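Do Cafe Tables Slow People Down? Group project report, Dredwood site
Clementina Abreu, Wiroj Kaewsai, Minttu Nieminen

Our assignment started from a claim in the Stodeck design handout: small tables with a patterned cloth make customers stay longer and spend more. The handout gives no source. We asked our instructor, Emiliano Lozano, where it came from, and he told us to go find out.

We logged 190 visits at two cafes, Arellano and Enden, during January. Arellano uses cloths. Enden has bare tables.
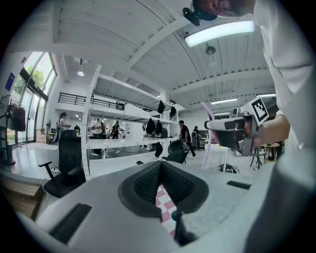
Did people stay longer at the cafe with cloths? They did by a few minutes, but Arellano also has better heating and serves hot lunches, so we don't think the cloth deserves the credit.

Spending was even messier. Of the 190 visits, 107 were at Arellano, and lunch orders pushed its average up. Once we took lunch out, the two cafes looked almost the same. Clementina still thinks there is a small effect — the other two of us don't see it.

We also gave out a short survey and got 100 back. Most people could not say whether their table had a cloth at all. That seems like a problem for anyone selling the idea, although people can be affected by things they don't notice, and our survey can't rule that out.

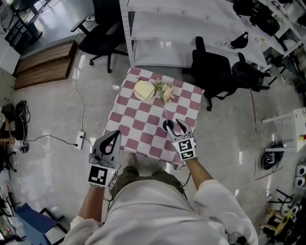 Limits

Two cafes is too few. We only went between 10 a.m. and 2 p.m., and we never swapped the cloths between locations, which would have been the obvious test. Enden's owner said no to that.

Related projects
Crisóforo Barrera: Noise Levels in the Dredwood Library
Do Loyalty Cards Work?
Tipping at the Counter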